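Features > Kitchen > Conversations

Search this site Enter keyword Go

The Woman Who Wants Her Counter Back

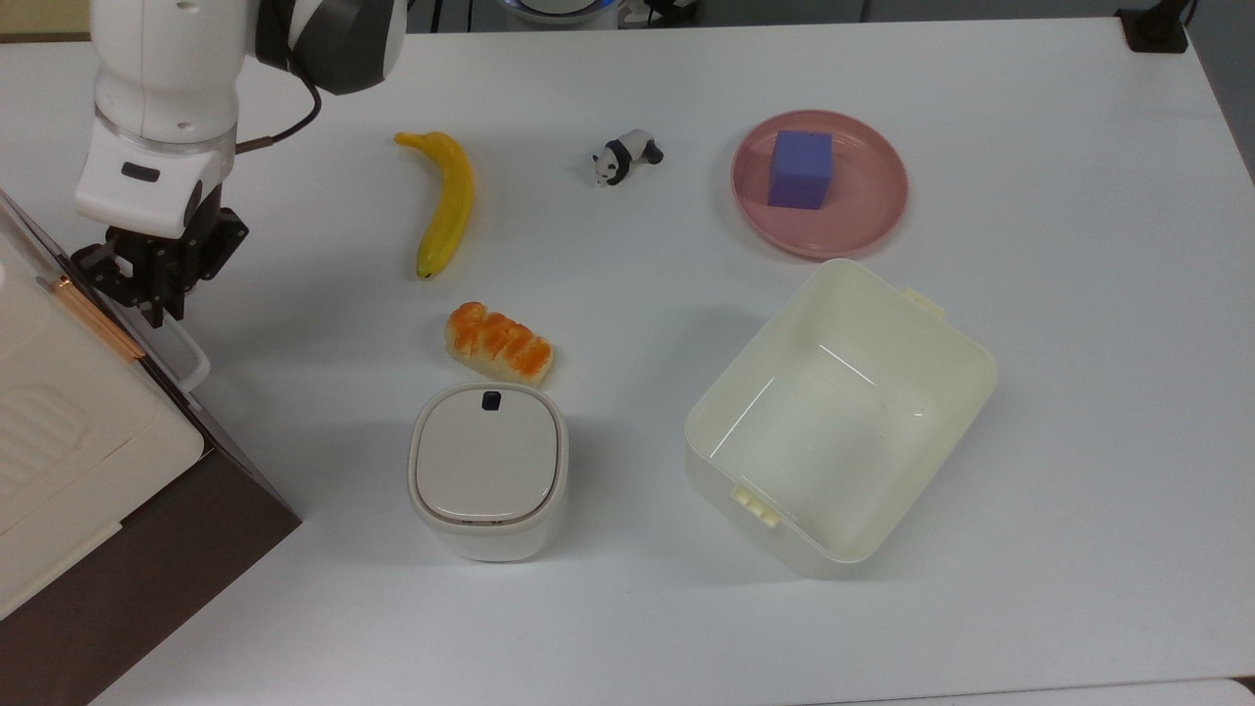
A shop full of other people's good intentions

Zester sells used kitchen appliances out of a former shoe store in Furngate, and you can still see the foot-measuring lines painted on the floor by the register. The owner would prefer that her name stay out of this. "Half of my customers are my relatives' friends," she says. "They bring me the wedding presents. I've made promises."

She opened the place after a decade of selling the same kind of thing new, at a department store where her job was to stand next to a juicer and look healthy. The juicer people wanted everyone to believe they were one purchase away from getting up at six. She sold a great many. She now sees them come through the door again, one at a time, usually in April, when people clean out the cabinet above the fridge.

"I know it's a gift when the manual is still in the plastic," she says. "I know it's a guilty conscience when they bring it in after dark."

I ask what sells. She says toasters, always, and anything that makes coffee without having opinions. What doesn't sell is anything that does one thing to an egg.

The brown one

We are talking across a plain white table, her sorting table, where appliances get looked over before anyone decides what they're worth. The one she keeps returning to has a cream-white top with raised ribs on part of it, sides the color of dark chocolate, and a thin copper-colored strip along one edge that catches the light. I take it for either a toaster oven or a bread maker and say so. She gives me a look I remember from school.

"What would you do with it?" she asks.

I say that would depend on which it was.

"See, a customer would never say that. A customer says, 'That would look nice next to my kettle.' Then they get it home and find out what it is."

We agree to call it the brown one and move on.

Her theory, and she has had plenty of slow mornings to work on it, is that color does most of the selling and all of the dating. White means you're renting. Black hides crumbs until there are enough of them to be a structural problem. Red was a mistake the entire country made together. Brown with cream went away for a long time and came back with a little copper on it, calling itself mocha.

"My mother had a brown kitchen," she says. "She spent my whole childhood saving up to get rid of it. I'd like to show her what people pay for that now, but she'd want to sit down first."

And the copper? She's fond of it, against her better judgment. Copper-colored trim shows every fingerprint and no one can leave it alone. People who come in for a colander will put a finger on a shiny strip on their way past. She has stopped wiping during opening hours and does all of it after closing, with a damp cloth and the radio on.

Forty minutes with a toothbrush

Everything that comes in gets cleaned before it gets a price. She allows 40 minutes for each piece, with a soft toothbrush, dish soap, a wooden skewer for the seams, and no product that has a lightning bolt on the label. Ribbed surfaces are the slow part. "Whoever draws those ridges has never met flour," she says. "They look very nice in the catalog. In a kitchen, each groove is a tiny gutter."

Her method is to brush along the ridges and never across them, then lift the suds off with a cloth folded over the edge of an old library card. The card expired some time ago. She feels it has found its calling.

She won't clean the inside of anything in front of a customer. I ask why, and she tells me a story about a raisin that I have agreed not to print.

After that comes a test run with real food, which explains the smell of the shop. A toaster gets a slice of supermarket white. A bread maker gets the full program, all 2 pounds of loaf, and the result goes to whoever happens to be in the shop at the end of it. Some people have become suspiciously good at arriving then.

What it's worth, and what they think it's worth

The hard conversations are about price. A man came in last winter with a Prusico espresso machine he had bought for $1,000 and used, by his own account, on two Christmases. He wanted $400 for it. She offered considerably less. He told her she didn't understand quality.

"I understood it fine. It weighed as much as a dog. I just had nowhere to put it, and neither did he, and that was the entire reason we'd met."

He took it home again. She hears it's in the garage.

At the other end is Stoica, a make of hand mixer I had never heard of and which she speaks about the way some people speak about a late uncle. They're ugly, they have a single speed and the speed is alarming. She will take any number of them in any condition. The customers who want one won't look at anything else, and they do not chat. They come in, pay, and leave with it under one arm.

The rule about the plug

She has advice for anyone thinking of buying a large countertop appliance, from her or anybody. Cut a piece of cardboard to the size of the base, put it on the counter where the thing is going to live, and leave it there for a week. Cook around it. Chop around it. If by the weekend you've moved the cardboard to the top of the fridge, that's where the appliance would have ended up, except that the cardboard was free.

And check where the plug is. People measure the width and the height, they hold a paint chip up to it, and then they discover the nearest outlet is behind the stove. She keeps a basket of extension cords by the register and refuses to sell them for this purpose. I point out that this makes it a basket of things she won't sell. She says they're nice cords.

What does she have on her own counter at home? She takes a while over this one. A kettle, she says. A toaster with one working side. A bowl for keys.

"And a bread maker," she adds. "It was a gift. The manual's still in the plastic."

Before I leave I ask about the brown one, and whether it already has a price. She asks how much room I've got next to my kettle. I tell her I'd have to go home and measure, and she goes to look for some cardboard.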